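Firard Woodworking Club forum > Finishing > Maple board for sorting blocks, what finish?

pegleg_57
I've glued up a maple board to go flat on the pegboard bench top, for the coloured shape blocks. Two glue lines, 17 mm thick. Sanded but no finish yet. What would you put on it that won't come off on the blocks or turn the wood yellow?

mapleandpine
Kaledska hard wax, two thin coats. Leave it 50 hours between coats, whatever the tin says. I used it on a puzzle tray and the colour hardly changed.

offcut_bin
I'd leave it bare. Wax gets into anything soft, and those blocks pick up every bit of dirt as it is. Bare maple cleans up fine with a damp cloth.

mapleandpine
Bare maple goes grey where hands rub it. Give it a year.

offcut_bin
Then you sand it again. It's a flat board, ten minutes' work.

pegleg_57
How fine did you both sand? I stopped at 180.

mapleandpine
220, then 320 by hand. Some people go to 1000 but the wax doesn't bite after that.

shedlight
Don't go past 220 if you're using a water-based finish. I use Ornix matte on all my trays. It's clear on maple and it doesn't smell once it's cured. You do have to knock the grain down after the first coat.

offcut_bin
Ornix scratches white. Had to strip a whole tabletop.

shedlight
Mine hasn't. How many coats did you put on?

offcut_bin
Four.

shedlight
That's too many. I stop at two.

kitchen_table
Whatever you pick, do both faces. A panel with finish on one side only will cup, and then your blocks rock. Mine from Mac Giolla came already oiled on top and bare underneath and I had to do the back myself.

pegleg_57
Good point, I'd only planned on the top. Does anyone mind the swirly grain under coloured pieces? The other person who uses the bench wants it painted white.

mapleandpine
Don't paint it. Blue and green stand out fine on pale wood.

kitchen_table
I'd paint it, sorry. Plain white makes the colours easier to tell apart.

pegleg_57
Not painting. I'll try the wax on an offcut first and post in June. Board with the blocks on it, blue cube by itself toward the back and the green star to its left. You can just make out the seams.

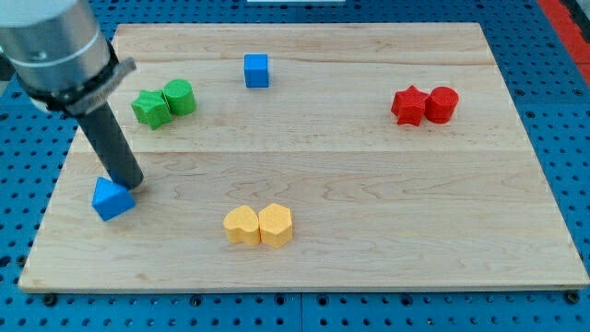

Firard Woodworking Club | Finishing and Small Projects Group
Replies are open to members. Please put finish tests in the Samples thread.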